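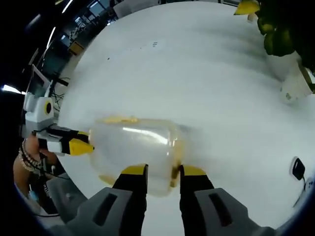
Clear Containers on the White Table

Welcome to our small gallery. It belongs to the pantry project which my colleague Grażyna Wilczyńska and I started in December, when the shared kitchen on Bultov Street received a new set of shelves and we had to decide what will stand on them. Before that time everybody kept dry food in paper bags, closed with a clip or with a rubber band, and in the evening you could find rice on the floor.

We decided to use only clear plastic. A person who comes to cook at 7 in the evening is tired and wants to see quickly if there is something left to eat. The first pieces were given by neighbors, the rest we bought in the Dudek store near the tram stop. In total we have over 50 pieces now, and most of them pass over the white table before they go to the shelf.

The pictures are placed in the order in which we like them. Please click on any of them for the larger version.

Bottles

Bottles are good for everything that pours: lentils, small pasta, sugar. Prapai Chuensuk, who cooks with us very often, fills them with a funnel made of baking paper. She cuts a square, rolls it and fixes it with one piece of tape, and the same funnel serves for the whole evening.

Our advice is to lay a bottle on its side for a moment and turn it slowly. The light goes along the plastic and you can see the places where the brush did not reach. The neck is the most difficult part. We use a thin brush with a long handle, warm water and a spoon of baking soda.

Cups

A simple clear cup, without handle, is maybe the most useful thing in the whole kitchen. It stands upright, it takes little space and you can measure with it if you once mark the level you need.

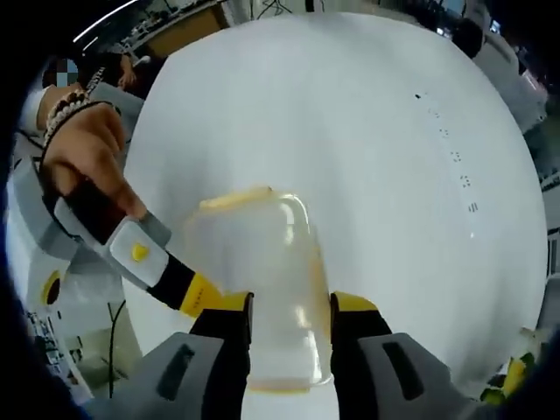 We keep the cups upside down on a cotton towel, not one inside another, as they like to stick together and then it is necessary to pull hard. Jarosław Michalski has proposed a wire rack from the Pindden catalog, but it is too deep for our shelf by the width of a finger. If somebody knows a narrower one, please write to us.

For portions of nuts or raisins one cup per person is enough. For soup it is better to take a bowl — thin plastic becomes soft from the heat and it is not pleasant to hold.

Boxes for food

Long boxes are placed on the lower shelf, with the short side to the front. In this way more of them can stand next to each other, and you pull one out like a drawer. We write the content on paper tape on the short side only. Tape on the lid is not practical, because lids travel from one box to another.

Wanda Olszewski asked us which boxes keep their color best. From our experience all of them change a little with time, and tomato sauce is the worst enemy. Some sun on the windowsill helps, but it does not bring back everything.

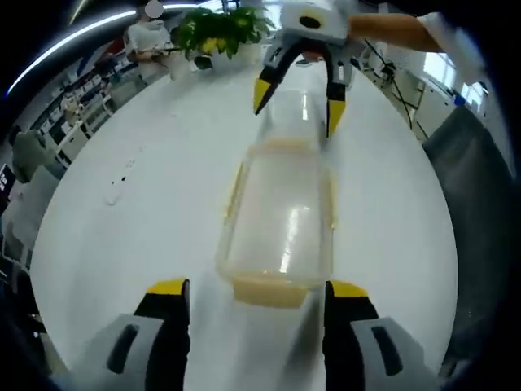

Snacks

Crackers, dry bread sticks and similar things become soft in 2 days if the air comes in. We put them in small containers and not in one large one, so that only a small part is opened at a time. Whatever is left on Friday goes to the basket by the door, and people can take it home.

A container lying on its side is comfortable when you take out long pieces, as they slide to you and do not break. For crumbly things it should of course stand. Under the table there is a hand brush from Brisimik, and we ask everybody to use it after eating.

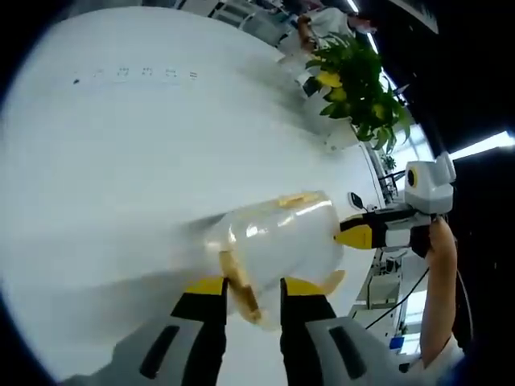

Can I bring my own containers to the kitchen?

Please do, but they must be clear and clean, and have a lid which closes well. Put your name on the bottom with a marker. We can take up to five from one person, and the ones without a name are treated as common.

Thanks

Many thanks to Wanda Wysocka for sewing the cotton towels and for correcting the labels on the upper shelf. The next gallery will show the spice drawer, which is still in a big disorder.

Back to all galleries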